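## 5. Building the Sample Stack

Use this section after you have unpacked the Nima brick set and checked it against the parts card. Allow 5 minutes for the first stack.

1. Lay the gray baseplate flat on the table, studs up. It can sit at an angle to the table edge.
2. Keep spare bricks and flat plates on the table to the left of the baseplate. Leave space between them and the studs.
3. Pick the stud position for the bottom piece before you set it down. The position is marked on sheet 2 of the Quartey pattern book.
4. Press the bottom piece straight down until it seats.
5. Add the remaining pieces one at a time. Do not push a piece in from the side.

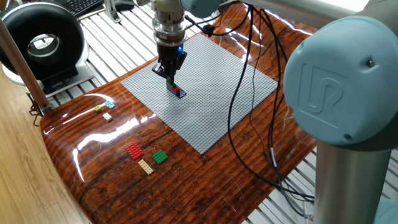
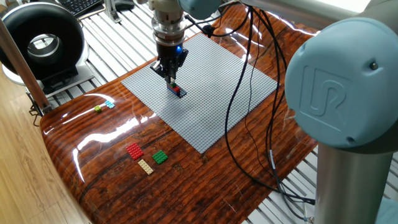 *Figure 5. Red, green and blue pieces stacked on the gray baseplate, both views.*

6. Look at the stack from table height. If you see a gap between two pieces, take off the upper one and seat it again.
7. Write the stack number on the Arneo build sheet.

**Note:** Flat plates are harder to lift than bricks. Use the separator from the parts bag and pry from a corner.

**Caution:** Do not slide the baseplate across a polished tabletop. Grit under the plate will scratch the finish. Lift it with both hands.

**Caution:** Small parts. Keep away from children under 3.

For missing pieces, write to Stepan Demchenko at Trulora and give the part number from the card.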